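**Drip maker pushed against the wall, does it need more room?**

**trultard_dan**
Putting a coffee station on the long white counter in our break area. Right now the drip maker sits at the back against the wall, with the outlet to the left of it and the coffee cans on that same side. It works fine there, but every time I fill the tank I have to pull the whole thing forward to get the lid up, and then shove it back.

Two questions. Does a drip maker need a gap behind it, and is it bad to keep the coffee right next to it?

**pumbridge_kitchen**
Check the manual for the gap. Mine asks for a few inches and I have never given it that. What I would worry about more is steam. If you have anything hanging over the lid, a cabinet or a shelf, pull the machine forward while it brews and leave it there until it's done.

**oldpercolator**
Cans next to the machine are fine. Coffee goes stale from air a lot faster than it goes stale from sitting on a counter. Keep the lids on tight and buy what you'll use up in a couple of weeks.

**M. Vasić**
I disagree with that. The side of the machine gets warm and so does whatever is touching it. At our old place we kept the can right up against the maker and the coffee was flat in a week. When we moved it to a cupboard it lasted.

**oldpercolator**
How often were you opening it in the cupboard compared to the counter?

**M. Vasić**
Same number of people drinking it, so the same, I would think. I didn't write it down.

**oldpercolator**
Then it could have been the lid, or a different bag of coffee. I'm not saying warm is good for it. A few inches of space takes care of warm.

**trultard_dan**
No cabinet over it, only wall, so steam isn't a problem. I can move the cans over some. I would like to keep them on the counter, because when they were in the cupboard people couldn't find them and opened new ones. We had three going at one time.

**Laimutė Lapiņa**
I look after the coffee for two floors and have set up a few of these. My order from left to right is cups, coffee, machine, and then bare counter on the right. Most people here pour with the right hand and want somewhere to put the cup down on that side. If you're left-handed you will hate it, and one of our people does.

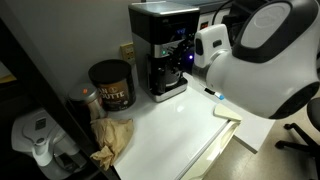 For filling, stop pulling the machine out. Get a pitcher with a narrow spout and pour from the front corner. A wide jug will run down the back of the tank and you won't see the puddle until it comes out from under the base. Whoever fills it should also look at the carafe lid. If the lid isn't seated, a lot of machines won't let the coffee through and the basket overflows.

Wipe the warming plate when it's cool. Coffee that has baked onto it smells worse than old coffee in the pot.

**trultard_dan**
Thanks. A pitcher would be easy. We have been filling it with the carafe, which is probably where the puddles come from.

**pumbridge_kitchen**
Don't fill with the carafe anyway. Coffee oil gets in the tank and you can't reach in there to clean it.

**fondar_fan**
Has anyone tried one of the Fondar mats under the machine? I put one down in April. It slides, so you can pull the whole machine out with one finger, and it catches the drips.

**oldpercolator**
I had one and gave it away. It slid when I pressed the buttons too. You end up holding the machine with your other hand to start it.

**fondar_fan**
Mine has a rubber strip on the front edge. Maybe yours was the older one.

**oldpercolator**
Could be. No strip on mine.

**M. Vasić**
How much coffee are you using per pot? With a shared pot that causes more complaints than where the machine stands.

**trultard_dan**
Four level scoops for a half pot. Half the people say it's weak. The other half put milk in it and don't care.

**M. Vasić**
Try five. If it comes out bitter, clean the machine before you go back to four.

**Laimutė Lapiņa**
Agree on cleaning first. I run white vinegar and water through, half and half, then plain water until the smell is gone, usually two tanks. I put a note on the machine while I'm doing it. I forgot the note once and someone poured a cup.

**pumbridge_kitchen**
I would use citric acid over vinegar. It does the same job and the room doesn't smell like pickles until lunch.

**Laimutė Lapiņa**
I have used both. Vinegar is already in the kitchen. If you have citric acid, use that.

**trultard_dan**
Update, August 2022. The cans are moved over with a hand's width between them and the maker, the right side is kept for cups, and we're filling with a pitcher. I went to five scoops and had one complaint that it was too strong, from a person who used to say it was weak. The machine is still against the wall, and the lid opens far enough to pour if I come in from the corner.

I haven't bought the mat. Does the one with the rubber strip come in a size that leaves room in front for the pitcher?

**fondar_fan**
There are two sizes. I have the small one and it stops level with the base. I'll measure it when I get home.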